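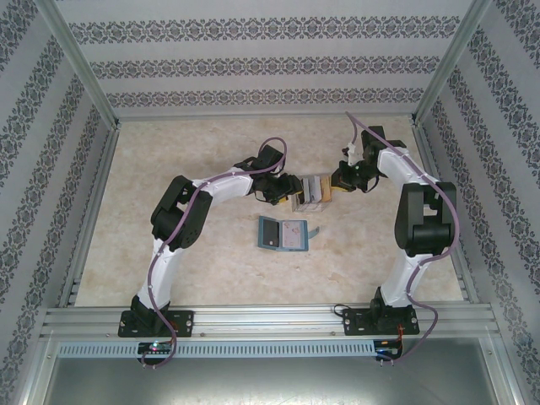
Wie viel muss man einem Roboter vormachen, damit er eine Karte in eine Brieftasche steckt? Raíssa Sampaio hat ihre Antwort auf diese Frage im vergangenen Jahr zweimal geändert. Zuerst dachte sie an viele Vorführungen, dann an möglichst saubere. Inzwischen arbeitet ihre Gruppe im Projekt Lusen mit Aufzeichnungen, in denen absichtlich etwas schiefgeht.

Sampaio leitet den Teil des Projekts, der sich mit zweihändigen Aufgaben beschäftigt. Zwei Arme teilen sich einen Arbeitsbereich, dazu kommen Dinge, die es in jeder Schublade gibt: Karten, ein Halter, eine Brieftasche. „Die Aufgabe sieht klein aus“, sagt sie. „Eine Karte ist aber flach, glatt und steht neben anderen Karten. Der Greifer muss genau eine erwischen, und der andere Arm muss solange dafür sorgen, dass der Halter stehen bleibt. Danach kommt das Fach, und das ist kaum breiter als die Karte.“

Die Bewegungen werden nicht programmiert. Eine Person steuert beide Arme von Hand, die Gelenkstellungen und die Kamerabilder werden mitgeschrieben, und aus diesen Vorführungen lernt ein Netz, welche Bewegung auf welches Bild folgen soll. Das Verfahren ist seit Langem bekannt, und bekannt ist auch seine Schwäche. Weicht der Roboter ein wenig vom Vorgemachten ab, sieht er Bilder, die in den Daten nicht vorkommen. Er rät, weicht weiter ab und findet nicht mehr zurück.

„Bei uns hieß das meistens, dass die Karte schräg im Greifer saß“, sagt Sampaio. „Ein paar Grad reichen. In den Vorführungen saß sie immer gerade, weil wir die schlechten Durchgänge gelöscht hatten. Der Arm ist dann mit der schrägen Karte auf das Fach zugefahren und hat gedrückt.“

Das Löschen war bis dahin die Regel im Labor. Wer steuerte, durfte einen Durchgang verwerfen, wenn ihm etwas misslang, und fing von vorn an. Sebastião Marinho, der die meisten Vorführungen aufgenommen hat, fand das zunächst selbstverständlich. „Man will dem System ja nichts Falsches beibringen. Ich habe verworfen, wenn ich zweimal ansetzen musste. Manchmal auch, wenn es mir einfach nicht gefallen hat.“

Die Änderung ging auf eine Auswertung von Maiara Amaral zurück. Sie hatte die gescheiterten Versuche des Roboters nach der Stelle sortiert, an der sie vom Vorgemachten abkamen. Der größte Teil lag in zwei kurzen Abschnitten: beim Herausziehen aus dem Halter und in dem Moment, in dem die Kartenkante das Fach berührt. Auf dem langen Weg dazwischen passierte fast nichts. „Wir hatten aber von diesem Weg am meisten Daten, einfach weil er am längsten dauert“, sagt Amaral. „Und an den beiden schwierigen Stellen hatten wir nur den glatten Verlauf.“

Die Gruppe begann deshalb, Vorführungen mitten in der Aufgabe zu starten. Marinho stellt die Arme so hin, wie sie bei einem Fehlversuch standen: die Karte verkantet, den Halter ein Stück verschoben, zwei Karten zugleich zwischen den Fingern. Von dort aus bringt er die Sache in Ordnung und hört auf, sobald der normale Ablauf wieder erreicht ist. Im Labor heißen diese kurzen Aufnahmen Rückwege.

Aufgezeichnet wird dabei nur die Korrektur. Der Fehler selbst steht nicht in den Trainingsdaten. Darauf legt Sampaio Wert, weil es bei Vorträgen regelmäßig missverstanden werde. „Es fragt immer jemand, ob der Roboter damit lernt, Karten zu verkanten. Das Bild mit der verkanteten Karte kommt vor, die Bewegung dorthin schneiden wir weg. Er sieht den Zustand und was man danach tut.“

Insgesamt 139 Rückwege sind so zusammengekommen. Eine Sitzung dauert rund 15 Minuten, danach lässt nach Marinhos Erfahrung die Konzentration nach. Das Einstellen der Ausgangslage kostet mehr Zeit als die Bewegung. „Ich stehe länger daneben und rücke an der Karte herum, als ich steuere. Beim ersten Mal habe ich versucht, die Fehler alle gleich zu machen, mit Anschlag und Markierung. Das war Unsinn, die sollen ja verschieden sein.“

Für den Vergleich trainierte die Gruppe zwei Netze gleicher Bauart. Das eine bekam ausschließlich vollständige Vorführungen, das andere etwas weniger davon und dafür die Rückwege, sodass beide mit derselben Aufnahmedauer auskamen. Getestet wurde mit Ausgangslagen, die im Training nicht verwendet worden waren. Das Netz mit den Rückwegen brachte die Karte in 14 von 17 Versuchen in das Fach. Das andere kam auf weniger als die Hälfte.

Sampaio möchte die Zahl nicht zu hoch hängen. „Siebzehn Versuche sind wenig. Ich würde darauf keine Rangliste bauen. Der Abstand zwischen den beiden ist groß genug, dass wir ihn für echt halten, aber wie groß er genau ist, wissen wir nicht.“ Aufschlussreicher findet sie, was in den erfolgreichen Versuchen geschah. In mehreren davon saß die Karte anfangs schief. Der Arm fuhr ein Stück zurück, setzte die Kante noch einmal an und schob dann erst nach. Ein solches Zurücksetzen hatte das andere Netz nie gezeigt.

Ganz ohne Nebenwirkungen blieb es nicht. Eine frühe Fassung setzte auch dann zurück, wenn alles in Ordnung war, teils mehrmals hintereinander, und kam nicht voran. Marinho spricht von Zögern, Amaral mag das Wort nicht. Sie führt den Effekt auf das Mischungsverhältnis zurück: Zu viele Rückwege, und das Netz hält den Fehlerfall für den Normalfall. Wo der günstige Bereich liegt, wurde durch Probieren gefunden. „Eine Regel dafür haben wir nicht“, sagt sie. „Für diese Aufgabe haben wir einen Wert, mit dem es geht. Bei einer anderen Brieftasche kann er schon ein anderer sein.“

Offen ist auch die Frage, wer die Rückwege auswählt. Bisher schaut sich Amaral die Fehlversuche an und entscheidet, welche nachgestellt werden. Das setzt voraus, dass schon ein Netz da ist, das scheitert, und dass jemand die Zeit hat, ihm dabei zuzusehen. Natanael Nogueira arbeitet an einer Vorauswahl, bei der mehrere Netze denselben Moment beurteilen. Wo ihre Vorschläge weit auseinandergehen, soll eine Aufnahme gemacht werden. In ersten Läufen schlug das Programm die beiden bekannten Stellen vor, dazu aber auch etliche harmlose, an denen es schlicht mehrere gute Bewegungen gibt.

Und der zweite Arm? In vielen Arbeiten hält er nur fest. Sampaio hatte das anfangs ebenso geplant und den Halter zunächst sogar verschraubt. „Dann wird es eine einhändige Aufgabe mit einem Zuschauer.“ Seit der Halter lose steht, müssen sich die Arme abstimmen. Drückt der eine zu früh, rutscht der Halter dem anderen entgegen. Die Rückwege zu diesem Fall sind die unbeliebtesten im Labor, beide Hände müssen dabei gleichzeitig etwas Verschiedenes tun. Marinho hat sie trotzdem fast alle selbst aufgenommen. Zwei andere Bediener haben es versucht, ihre Bewegungen waren deutlich langsamer, und das Netz übernahm die Langsamkeit gleich mit.

Darin sieht Sampaio derzeit die größte Einschränkung der Ergebnisse. Was als Methode beschrieben wird, könnte zum Teil Marinhos Handschrift sein. Ab Mai sollen deshalb Personen steuern, die mit dem Projekt bisher nichts zu tun hatten, nach einer kurzen Einweisung und ohne dass er daneben sitzt. Erst danach will die Gruppe die Daten weitergeben.

Die Brieftasche bleibt vorerst dieselbe. Geplant sind noch Karten aus weicherem Material, die sich beim Einschieben durchbiegen. „Da haben wir es einmal probiert“, sagt Sampaio. „Die Karte ging hinein, aber ins falsche Fach. Wir haben lange diskutiert, ob wir das zählen.“ Gezählt wurde es am Ende als Fehlversuch, und Amaral hat die Stelle für die nächste Runde Rückwege vorgemerkt.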